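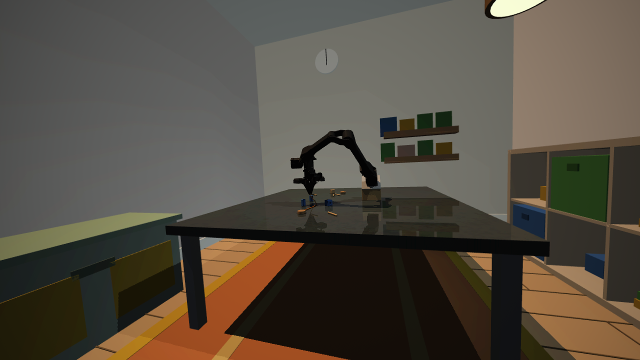
Motion Planning > Simulation > Grasping and Contact

Planner says the path is clear but the fingers clip small parts on the table

Posted by I-hsuan Kwok, February 18, 2019

I have a simulated playroom with one arm and a bunch of small wood pieces lying around: sticks, discs, little blocks. The job is to pick up one piece at a time and move it somewhere else. The arm and the room come from the Brivura scene pack, and I plan with Cleltadel using the default sampling planner.

Free-space moves are fine. The trouble starts when the gripper comes down near a group of pieces. The planner reports a valid path, the arm follows it, and a fingertip pushes a neighbor out of the way. It's worst with the thin sticks. Out of 17 attempts on the same starting layout, 11 ended with some piece other than the target being moved. The target itself got picked up most of the time.

Things I already tried:

Raising the number of planning attempts. No change except that it takes longer.

Slowing the arm down to a quarter of the normal speed. The neighbors still get pushed, just more slowly.

Turning on collision checking for the sticks. I thought this was on by default. The log says the objects are in the planning scene.

The object poses come straight from the simulator, so I don't think it's a perception problem. The reported tracking error at the joints is small. I'd like to know if I should be looking at the planner, the controller or the meshes. I don't have much time to rewrite things, so a setting I can change would be best.

Chung

Try a different planner. I had something like this and switched and it went away. Also make sure your meshes are not in millimeters.

Pak-hei Wan

I don't think the planner is at fault, and the units would give you much bigger problems than this. I would check three things, in this order.

First, look at the edge resolution. A sampling planner doesn't check the whole path. It checks points along each segment, and the spacing is usually set as a fraction of the joint space. The default in many setups is fine for a box or a bin and far too coarse for a stick. Between two checked points the fingertip can pass right through something thin, and the planner will still call the segment valid. Lower the fraction by a factor of 4 and run your same layout again. If the number of bumped neighbors drops, you have found at least part of it. Planning will get slower, so I would only use the fine setting for the last part of the approach and leave the long moves alone.

Second, look at what shape the planner is using for the fingers. Simulator and planner often load different collision models for the same gripper. If the planner has a simplified hull and the simulator has the real mesh, they will disagree at the tips. Draw both in the viewer at the same joint values. You want the planner's version to be the bigger one everywhere.

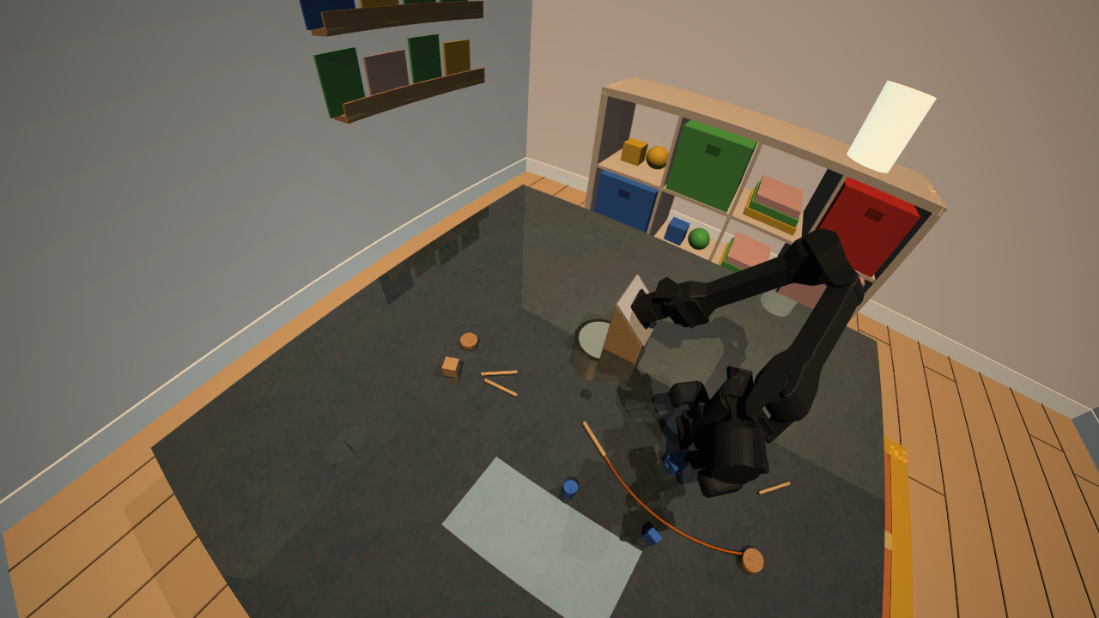 The same goes for containers. If a round container or an open box is loaded as one convex hull, the planner thinks it is solid all the way across, and every goal inside it gets rejected. People then turn off checking for that object to get a plan at all, and forget to turn it back on. Split those into several convex parts. Cords and other soft things are harder. I use a chain of short capsules and update the poses right before each plan, and I accept that it will be a bit off once something touches it.

Third, the allowed collision list. Most pick routines let the gripper touch the target for the last part of the approach. Some of them do it by group name, so if all your sticks belong to one group, you have given permission to touch all of them. Print the list just before the descent starts. This would also explain why your log says the objects are in the scene – they are, but contact with them is permitted.

For the descent itself, don't use the sampling planner. Plan to a pose straight above the piece, then do a straight line down in Cartesian space with small steps, and check the fraction of the line that was completed before you run it. I add 2 millimeters of padding on the fingers during the line and remove it when the gripper closes.

I-hsuan Kwok

Thanks, it was the allowed list. All the loose pieces were in a group called "small_parts" and the pick routine was allowing the whole group. I changed it to allow by object ID and ran the same layout again, and now I get two bumps in 17. Both are on sticks lying right next to another piece, so I'll do the edge resolution next.

Grokness

For anyone on the older pack, the group option is in the pick config and not in the scene file. I spent a while looking in the wrong place.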